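Sunday, late

Back at the Susard bench from nine until the building lights went off. Mirjam Hämmerli had booked the leader arms for the morning, so I spent the first hour on the log instead. We have 288 demonstrations saved for the tabletop set. Of those, 101 are from before Hưng changed the wrist offset on the right arm, and I still don't know whether to keep them. I replayed ten. In four of them the gripper closes early by a visible margin. The policy will learn that margin if we leave it in. I marked all 101 as "hold" and wrote to Hưng.

9:50. Homed both arms. Left one homed on the second try. The encoder warning is the same one as last week and it clears when the power is cycled, so it stays on the list below the cable chafing.

Gravity compensation on the right leader is still too light. With the elbow out it sinks when I let go, and I end up holding the weight with my shoulder for the whole episode. Chukwuemeka says to raise the gain at joint two and leave the rest alone. Tried that. Better, but there is now a small buzz near full extension. I kept the new value and stayed away from full extension.

Started teleoperation at 10:30. Cup, pink tray and the small red tomato piece, black curtain behind. The instruction text for this group is one line: put the red one on the tray. I do the reach with the right arm and keep the left parked high. 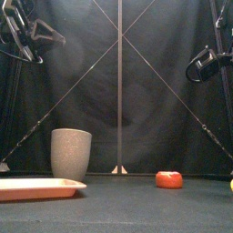
Notes on technique

1. Slow down before contact, then close in one motion. If I pause with the fingers half closed, the pause ends up in the data and the trained arm pauses there too. Last month's policy stood over the object for six seconds before it moved.

2. Come down from straight above for the tomato. From the side it rolls, and I chase it.

3. The cup is tall enough to matter. On the carry I lift first and travel second. Cutting the corner cost me three episodes before lunch, all deleted.

4. Vary the start positions on purpose. My hands prefer the same spot. Diễm drew a grid on paper and reads out a cell before each reset, and I put the object there whether I like it or not.

Diễm took over after lunch. Her episodes are shorter than mine and smoother at the release. I tend to open the gripper while still moving. She stops, opens, then goes up. I watched a dozen of hers and copied it, and by four my releases looked close to hers on the joint plots.

One dropped recording at 4:20, disk full. Moved the Florndale runs to the other drive and restarted. Lost that episode only.

Training job queued with the new demonstrations, the "hold" group left out. Mounir wants a comparison run with them in. Fine by me, it can go second.

To do: tape for the cable, ask Hưng about the offset, new batteries for the foot pedal.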